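Community Answers > Office & Workspace > Cleaning and Organizing

How do I keep a big shared conference table from turning into a storage shelf? 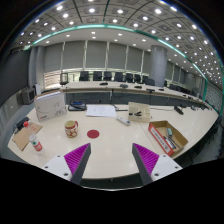 What is the best way to clear a shared conference table and keep it clear? Pick one person's ten minutes at the end of the day, take everything off except the phone, and give each remaining thing a home within arm's reach of the room.

Posted by Svyatoslav Hrynyshyn, March 2024

We have one big glossy white conference table and it collects everything. Papers, a mug, the remote, a stapler, boxes that never got broken down. I moved into the office manager job at Lightfoot and the table came with it! I love this table, it's a beautiful thing when you can see it, and I want people to be able to sit down and spread out their drawings without shoving a pile sideways first. What systems have worked for you? Also, what do you clean the top with? Ours shows every mug ring.

2 answers

Bradley Horrocks

Oh, I enjoy this kind of job so much. We did ours over one lunch break and it's still going strong.

Start with the paper. A stack sitting in the middle of a table is nearly always old handouts, so go through it sheet by sheet and recycle what you can. Ours was 171 pages and we kept 10. Those went in a folder on the shelf by the door.

Next, the little things. Stapler, remote, clips, spare pens: get one shallow tray for all of them. You can use a cardboard one to begin with (I did, for months) and write on the side what goes in it. If it isn't written on the tray it doesn't live in the tray. The phone can stay out, but run its cable along the back edge and hold it down with a couple of stick-on clips so it stops creeping toward the middle.

Boxes and bottles leave the room the same day. Mugs too!

For the top, use a soft cloth, warm water and a drop of dish soap, then dry it right away with a second cloth. Rings came off ours with a bit of baking soda paste, but try it underneath first, a glossy finish can go dull if you scrub. Don't forget the rim, fingerprints love the rim.

We bought a Stallora tray in the end, about 40 dollars, with dividers. It's lovely and I'd get it again, but the cardboard one did the same work.

Comment from Hendrik Pillay: Seconding the writing on the tray. We put a strip of masking tape on ours and redo it when things change. Room 2762 has never looked so good.

Comment from Svyatoslav Hrynyshyn: Doing the paper tomorrow. Thank you, this is great!

Reece Greenwood

just get a smaller table lol. or put a cabinet in the room, people leave stuff on the table when there's no cabinet. ours is a Festosik, two doors, fits under the window. Worked for us

Comment from Bradley Horrocks: The cabinet is a good idea if there's wall space. Leave one shelf empty for whatever turns up during the week.

Related questions

Getting sticker residue off a glossy tabletop
Where do you keep the remote in a meeting room?
Nallau cable clips or plain tape?
How long should we hold on to leftover handouts?
Best way to store flattened boxes in a small office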